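Robot Club Lilness: frequently asked questions

Who can join the club?
Everybody from 14 years who lives in Lilness or goes to school here. You do not need to know programming. In the last year, around half of our new members had never written one line of code.

When and where do you meet?
In term time, from 17:00 to 19:30, in the upper room of the Eklund building. Please use the side door. The bell does not work well, so knock strongly.

How much does it cost?
The fee is 20 euros for one term. If this is difficult for your family, write to Flora Cairns and she will find a solution with you. She does not ask for papers.

What are the members doing at the moment?
The older group prepares for the tidying task of the Curkberg student competition, which is in April. The robot has two hands and must sort household things on a table. The team chooses the things by itself, so we use what people bring from home: tissue boxes, bottles, screwdrivers, a plush toy. 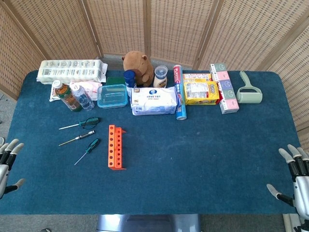

Soft packages are the most difficult for us, because they change their form when the fingers close. Mimoza Todorova has written a short guide about this for new members, and you can ask her for a copy. Every practice run is recorded. Until now we have 162 runs, and our goal is 1000 before the competition. I think we will not reach it, but we try.

Can beginners work with the robot?
Yes, after 5 evenings in the club. Before this you learn the safety rules and practise in the simulator with Engelbert Kofler.

Must I bring my own laptop?
It is better, but we can lend you one. Please tell us the evening before.

May parents come and watch?
Yes, in the last half hour. Please stay behind the yellow line.

How can I register?
Fill in the form on the contact page or speak with Trinidad Marín at the door. She answers normally in two or three days, in school holidays a little later.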